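Home | Opinion | House & Table | Letters | Archive | Subscribe

Against the Tray

By Kevser Uçar

My sister-in-law gave us a tray in November. It was wrapped in brown paper with a sprig of something on it, and the card said it would "pull the counter together." I had not known the counter was coming apart. I had thought of it as a flat place where I cut onions.

Trays used to have a job. You put tea on one, you walked it to a sick person, you walked it back. My grandmother owned 2 and kept both behind the bread bin, standing on edge like convicts. At no point did either of them display anything. If you had arranged three lemons and a candle on one she would have asked who died.

Now the tray stays put. It sits on the counter with the oil, the salt, the nice pepper mill and a plant that is doing its best, and the idea is that five things lying around are clutter while the same five things inside a low wall are a lifestyle. I have seen this work on guests. I have seen it work on my husband, who once lost his keys for most of a weekend in the middle of what he called "the arrangement." 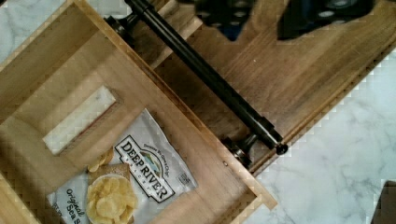
My real complaint is with handles. A handle is a promise that a thing will be carried, and the modern tray makes that promise loudly and then goes and lives next to the toaster for 11 years. Shops know this and have responded with more handle. Take the crate sort, pale honey-colored wood with raised sides, and bolted to one of those sides a glossy black bar on black brackets that would look at home on a bank door. The floor even has a rectangular hole in it, so you can admire your marble while you look for the crackers. I would carry soup on it once.

Feng-yi Choi, who edits this page and owns four trays, told me I was missing the point. The point, she said, is wiping. You lift the whole business in one go, wipe under it, and put it back. I asked when she had last done so. She changed the subject to my deadline.

I'll grant her the snacks. A snack bag left by itself on a counter has a guilty look, as if somebody meant to put it away and was interrupted. Set the same bag in a compartment and it has an address. People walk up to it without shame. Our household went through pretzels at twice the old rate this winter, and I blame carpentry.

So the tray is still there, and I still cut onions, in the eighteen inches it has left me. Last night I needed the space for a roasting pan, so I picked the tray up with everything on it and stood in the kitchen holding it for a while. There was no place to set it down except another counter. I put it on the floor and the cat got in.

More in Opinion
Ming-te Liao: The Guest Towel Is a Threat
Wiroj Chareonsuk: I Have Read All 961 Reviews of This Colander
Chia-hao Hsueh: Ziltville Does Not Need a Candle Store
Letters: Readers Reply on Bread Bins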